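Chapter 7
Out of the Workshop: Grippers in Lived-in Rooms

In this chapter you will
plan a collecting session for your club's gripper project
judge whether a room offers enough variety to be worth recording
sort a session into usable and unusable attempts
write a session log another team could follow

By now your team has a hand-held gripper that opens and closes smoothly, and you've spent most of May picking up foam blocks on a clean bench. Good work! Blocks are a fine place to start, and every team at the Umham Schools Robotics Club starts there. But a bench is a very forgiving place. The light never changes, the blocks keep their shape, and the background is one flat colour from edge to edge.

Homes are far more interesting. Cloth folds over itself, cushions squash, a patterned sheet can hide the edge of a shirt lying on top of it, and a sunny window will wash out half of what the camera records (more on exposure in Section 7.3). This is where the Gronutari Challenge gets really exciting, because the household round asks your robot arm to work from what your team has shown it by hand. Whatever you leave out of your sessions, the arm has never met.

Before you read on, think about which surfaces and objects would give your own team the most trouble.

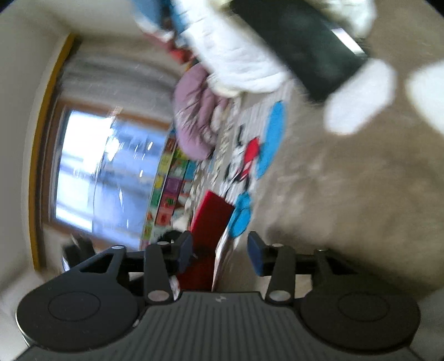
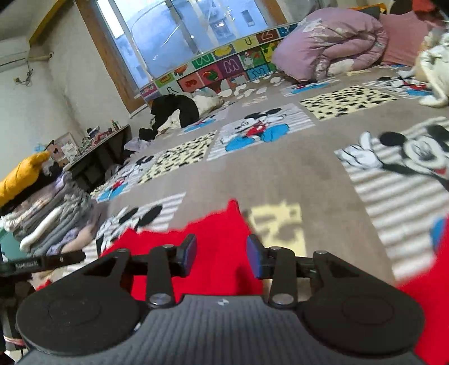 Soft things are usually where new teams come unstuck. A box has corners, and you can line up the finger pads with two of its sides before you close them. A T-shirt has no sides to speak of! You have to choose a fold, come in low, pinch and lift, and the fold you chose last time won't be there again. Expect your first attempts to be clumsy and keep them anyway, labelled honestly.

The Perron team logged 168 attempts in their first household session and marked 19 of them as failed grasps. They nearly deleted those 19. Their mentor talked them out of it, and the failures became the starting point for the team's best design change, a softer finger pad they named Tula. By the final round they had 855 attempts on file, with every one matched to a line in the log.

Your log can be simple. Write down the room, the light, the object, which way you approached it, and what the gripper did. Use the same words each time: if it's a "doona" on page one, it shouldn't turn into a "quilt" on page three.

Activity 7.1 Room survey
Work in pairs. Choose a room at home or at school and ask permission before you record anything. List the hard objects, the soft objects and the surfaces they rest on, then mark the 2 you think will be hardest to grasp. Swap lists with another pair and compare your choices. Finished surveys go in your project folder by 15th November.

7.1 Choosing an approach angle

Hold your gripper level above a folded towel and look along the line of the finger pads. The direction they close in is called the grasp axis, and it's the first thing you'll learn to control.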